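Session 4: Desks, reach and leaving things where your hands want them
Last updated 08/08/2024

Right, these are my notes for the fourth session of Setting Up a Room to Work In. I've typed them up a bit more fully than usual, as several of you missed the second half and Elvia Robles asked very nicely. Bring them with you next time, with your own scribbles on, please!

We left off last time with light. You'd all drawn your plan, marked the window and the door, and most of you had then plonked the desk wherever there was a gap left over. I did exactly the same in my first flat (a lovely big window, and I spent two winters with my back to it). So this week we start with the desk and let the rest of the room fit in afterwards.

Where it goes

The question I get most is "against the wall or out in the room?" and I'm going to be annoying and say it depends on what you do at it. If you mostly read and type, putting a long edge along a wall is perfectly fine and gives you your floor back. If you cut fabric, lay out drawings or wrap parcels, you'll want to get at it from more than one side, and a short end left open makes a huge difference. Valtteri Suominen tried his both ways for the homework and found he'd been walking right round a bookcase to reach his own printer, poor man.

Leave yourself 900 mm behind the chair if you possibly can. You can live with less, but you'll be shuffling out sideways and you'll hate it by April.

Reach

Now for the exercise we did standing up. Stand at one end of your desk, let one arm hang, and stretch the other out level over the top. Don't lean. Wherever your fingers come to is your far reach, and anything you put past that is going to be a nuisance. Then tuck your elbow in by your side and swing your forearm across: that smaller patch is your near reach, and mine came out at around 40 cm, which surprised me.

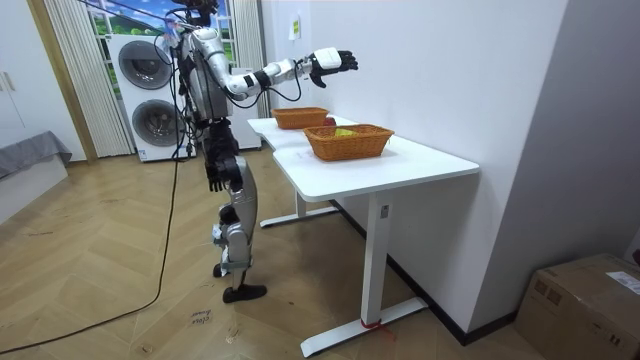 Do it again sitting down, mind, as the two patches don't match up and it's the sitting one you'll use most. Mark both with masking tape and leave the tape down for a few days. Pens, mug, the notebook you really use, all inside the near line. Lamp, reference books and the phone can go between the lines. The stapler can go in a drawer, I'm sorry, I know people get attached to their staplers.

Tops and legs

I rattled through this bit so I'll put it down properly. A plain pale top makes it easy to find things and shows every crumb, so you wipe it more, which I count as a good thing. A shiny one will throw the light straight back at you. Try it with your lamp on before you decide!

Legs matter more than you'd think. Four corner legs are steady, but you can't always sit where you fancy. T-shaped legs with a long foot leave your knees free, and the price is that you've got a bar along the floor to catch your toes on. Tyyne Saarinen wanted to know if you can put a drawer unit over the foot. You can if it's raised underneath, so measure the gap before you buy one.

Bare floors: felt under whatever slides, and have a look at it now and then, because grit gets in and then it's the felt doing the scratching. Wood laid in a pattern is a nightmare to patch, so I'd be extra fussy there.

For next time

Tape out your two reaches, and write a list of what's past the far line. Swap lists with your partner (Eetu Koskela, you're with Kerttu Keskinen now). We'll be doing shelves and I'll have the Kolletent brackets for you to try.

Filed under: Course notes > Home and workroom > Furniture

Related handouts
Session 2: Measuring a room without losing your temper
Session 3: Windows, lamps and glare
Session 5: Shelves and what they'll hold
Reading list and tape measure loans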